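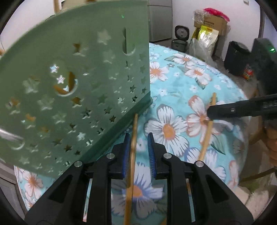

SLIDE 1
Start with the question from the sign-up sheet: why do we still collect by hand? Short answer – the arm copies what we show it, and it has to be shown in places that look like where people live. Tables, kitchens, whatever is on the floor behind.

Say up front that this is the collection talk. Training is the Koller talk after the break.

SLIDE 2
The task is chopsticks and a caddy. Pick one up, hold it upright, put it in. People think it's easy until they try it with two fingers and no feeling in them.

Thin things are hard. A small error at the grip is a big error at the tip. Pause here, let them look at the drawing.

SLIDE 3
How we run it at Gukport. One session is 40 takes. One take is one stick, start to finish. If you drop it, keep recording and pick it up again. Do not restart. The first batch we did in August had every fumble trimmed out, and the model had no idea what to do after a miss.

Change where the caddy sits between takes. Turn it a little too.

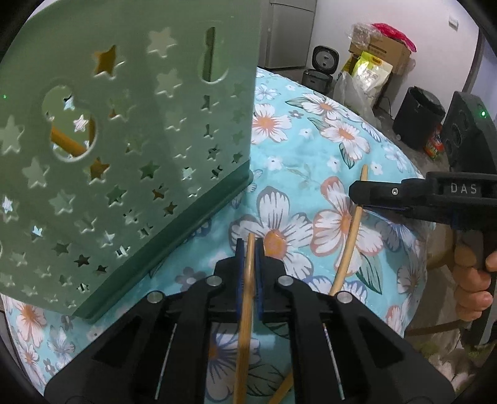 Two hands means two streams, and they have to line up in time. Check the clocks before the first take, then again at the end. We lost 16 takes to drift and only found out at labeling.

SLIDE 4
Leave the patterned tablecloth on. Someone always asks if a plain one would be better. For a first test, yes. For a set you want to use in a real home, no.

Same with the background. Don't tidy it up for the recording.

SLIDE 5
Labels. We mark grasp, lift, upright, release. "Upright" caused the most arguments. We settled on this: if you would let go of it there, it counts.

1975 takes kept so far. Say kept, not recorded.

SLIDE 6
What I'd change:
Slower hands. New people rush after the first few.
More starts with the stick lying at odd angles.
Breaks – tired hands show up in the data.

If there is time, run the Jono clip (2 min, no sound). If not, go to questions. Sheet for the next session is by the door.

Related talks
Koller: training from short takes
Labeling without losing your mind
Trikutura: keeping two streams in step
Jono clip and notes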